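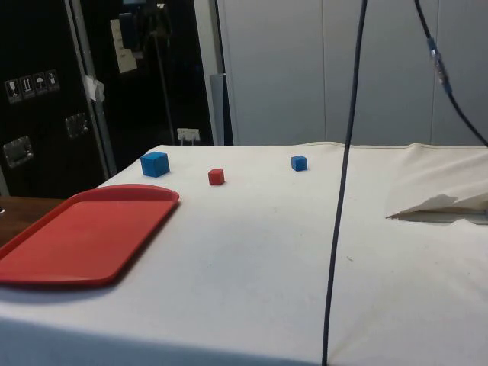 Workshop Tips: Good Habits Around a Small Table-Top Arm

Set the table before you switch anything on

Put your pieces out while the arm is still off, and give each one a bit of breathing room. Three little cubes and a tray are plenty to begin with, believe me! I like a white cloth under bright colors, and I tug mine flat at the corners first (wrinkles do creep back, so go round again after lunch). Our house rule is 20 centimeters of clear table on the side where people stand.

Mind the cables

Any cable that hangs over the work should be looked at every single morning. Run the arm through its whole reach at the slowest speed you have and watch that cable the entire way. If it so much as brushes a joint, stop and tie it back. Plugs and in-line connectors want to sit where you can get at them without leaning across the table.

Fingers open, hands away 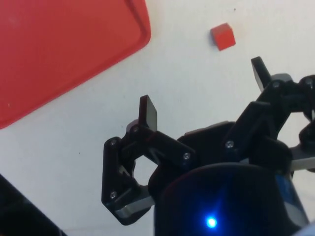

By Kalkidan Sisay, with thanks to Shuzhen Liao for the screw tip

A two-finger gripper like the one over our white table has plenty of gaps between its plates, and every one of those gaps can pinch. So we have a rule, and we keep it even when we're in a hurry: nothing living goes past the edge of the table while the power is on. A small light glowing on the wrist means hands in your pockets, as far as I'm concerned, whatever the arm happens to be doing.

Shuzhen goes over the little screws on the finger plates after every 32 runs, with the power off and a hand screwdriver. Snug is enough, dear reader, so please leave the power driver in its drawer.

Leave some room round the piece you want picked up, too. We keep ours well clear of the tray rim, and we write the speed setting in the Plokura notebook before each run so the next person isn't guessing.

Stop button: within reach of your left hand and your right, and tested at the start of every session. Ours lives on the front corner with nothing set down on top of it, coffee included.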